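# Household Robotics Group: Simulation Unit Gallery

Published 8 March 2026

The Household Robotics Group is an elective open to students in the second and third years of the Engineering Diploma at Skernby College. It is taught by Welington Tavares and meets in the computing suite on the upper floor of the Bastos Building. This year 30 students are enrolled, working in small teams, and all of them complete the simulation unit before they are admitted to the hardware laboratory.

The unit asks each team to bring a simulated robot through a set of everyday household tasks. The robot used in the course has two arms, each ending in a gripper, and is operated in a virtual home known to the students as Filari. The home was assembled by an earlier cohort and has been extended every year. It contains a kitchen, a hall and a number of smaller rooms, and every team receives the same copy of it at the start of the unit.

Tasks are set in two families. The first concerns kitchen utensils, which must be approached, grasped, carried and put down in a stated place. The second concerns doors, which must be reached, opened and passed through. Teams write their own control programs and are expected to keep a written log of each attempt, including those that are abandoned. The College regards the log as part of the assessed work, and it carries the same weight as the program itself.

The gallery presents views from the simulation at work in the kitchen and at the door.

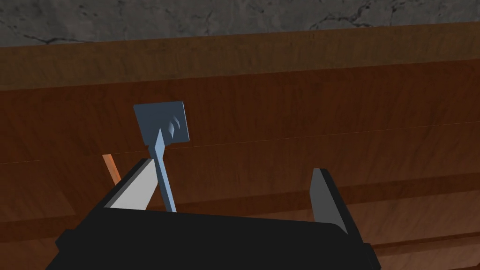

Kitchen task: the gripper with its fingers apart, and a spatula upright near the left finger. The cabinet front behind is in wood grain, with grey marble along the top.
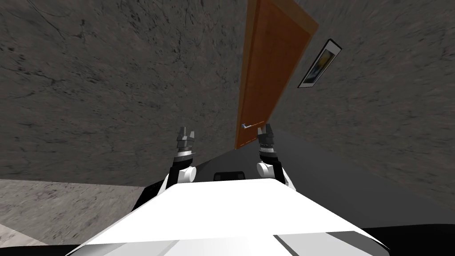 Door task: both arms forward, with the right gripper very close to the lever handle. A framed picture hangs on the wall to the right of the door.

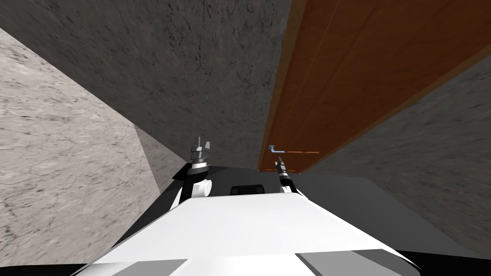 Door task: the robot close in to the corner, its right gripper tip just below the handle.

Teams are free to choose the order in which they attempt the two families. Most begin in the kitchen. A utensil that is badly grasped can be reset within a few moments, whereas a fault in the door task often lies in the position of the base, and the team must go back through several stages of its program to find it. Students are advised to settle the base position first and to leave the arms alone until they are satisfied with it.

## How the unit is organised

The unit runs in four stages. In the first, teams learn to move the arms by hand through the operating console and to read the joint values shown there. They do not write any code at this stage. In the second, they record a single task from start to finish under manual control and submit the recording with a short commentary. In the third, they replace the manual control with a program. The fourth stage is the trial, in which each program is run 50 times with the starting position of the robot altered slightly on every run.

Results of the trial are entered in a shared register named Grullby, which was written by former students of the course and is maintained by the teaching staff. The register records the task, the starting position, the outcome and the time taken. A run is marked as complete only when the robot has finished the task and withdrawn its gripper. Runs that end with the utensil in the wrong place, or with the door only partly open, are marked as incomplete and must be explained in the log.

At the time of writing the register holds 3193 runs from the present year, of which 461 belong to the door family. The difference reflects the teams' preference for the kitchen tasks in the early stages, and the balance is expected to shift as the later deadlines approach.

## Notes on assessment

Marks are awarded for the program, the log and a spoken presentation. The presentation is given by the whole team, and each member must be able to answer questions on any part of the work. Examiners do not award extra marks for speed. A program that moves slowly and can be clearly explained will be marked more highly than a fast one whose authors are unsure how it arrives at its result.

Students are reminded of the following points.

- Changes to the virtual home are not permitted during the trial stage. Furniture, doors and utensils must remain as supplied.
- Logs are to be written in full sentences. Screen captures may be attached where they help the reader.
- Camera views may be chosen freely, but the view used must be named in the log.
- Programs shared between teams must be declared by both teams.

Mr Tavares holds an open session each week during term for teams who have difficulty with grasping or with the approach to the handle. Teams should bring their log and the most recent recording. General questions on the use of the console are answered more quickly through the course message board.

## Progress to the hardware laboratory

Teams that complete the trial stage may apply for a place in the hardware laboratory, where a smaller set of tasks is carried out on a physical robot. Places are offered on the strength of the log and the presentation together. Before entering the laboratory, every student must complete the safety briefing and sign the register of attendance. Programs brought from the simulation unit are checked by a member of staff before they are run, and speed limits are applied to all arm movements.

Applications to join the group for the coming academic year open in August. Applicants should have passed the introductory programming course or be able to show equivalent work. No earlier experience of robotics is required. Forms are available from the Engineering Office in the Bastos Building and should be returned there with a short statement from the applicant's tutor.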